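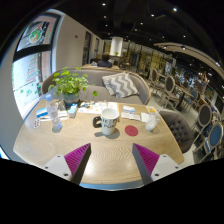
Akarura: canecas, porta-copos e outras tarefas que parecem fáceis

312 visualizações · 18 curtidas · 6 comentários

Oi! Eu cuido do Akarura junto com o Boyang Shen e a Wulan Entili, e este README é o mais próximo de uma documentação que o projeto já teve. Se você chegou procurando a resposta para "já posso deixar a máquina arrumar a mesa?", a minha é: ainda não, mas tem dias em que chega perto (e dá uma alegria danada).

O que tem aqui

São 1.573 demonstrações de mesa de café, feitas à mão com a garra: pôr a caneca no porta-copos, afastar papelzinho, juntar copo e garrafa num canto. Caneca branca em mesa de madeira clara parece moleza até você pensar na alça. Pegar pelo corpo ou pela alça? Cada pessoa que gravou faz de um jeito, e eu deixei os dois, misturados mesmo.

Separei 200 demonstrações para teste. Por favor, não treine nelas! A Jinfeng Cheng já treinou sem querer e passamos uma tarde inteira comemorando um resultado que não existia.

O que eu acho que funciona

Pegar uma caneca sozinha, com espaço em volta, vai bem. Soltar no porta-copos vai mais ou menos: a política costuma largar a caneca meio de lado, com um pedaço do fundo para fora. Já copo com canudo é outra conversa, porque o canudo se mexe, a garra esbarra, e aí acabou. Garrafa transparente contra janela clara também derruba quase tudo que testamos. O Boyang acha que resolve com mais dados, eu acho que falta sensor de força, e seguimos discutindo.

Coisas chatas que você precisa saber

- Lente bem aberta: as bordas curvam muito. Não recorte sem refazer a calibração.
- Tem gente ao fundo em algumas gravações. Use só para pesquisa, sem tentar identificar ninguém.
- As anotações de "sucesso" são minhas e eu sou generosa. As da Wulan são mais duras, veja a coluna revisor.
- As gravações de dezembro ainda estão sem rótulo de objeto.

Achou erro? Abre uma issue com o número da demonstração, que eu olho à noite, depois do jantar.

Compartilhar (4) · Comentários (6)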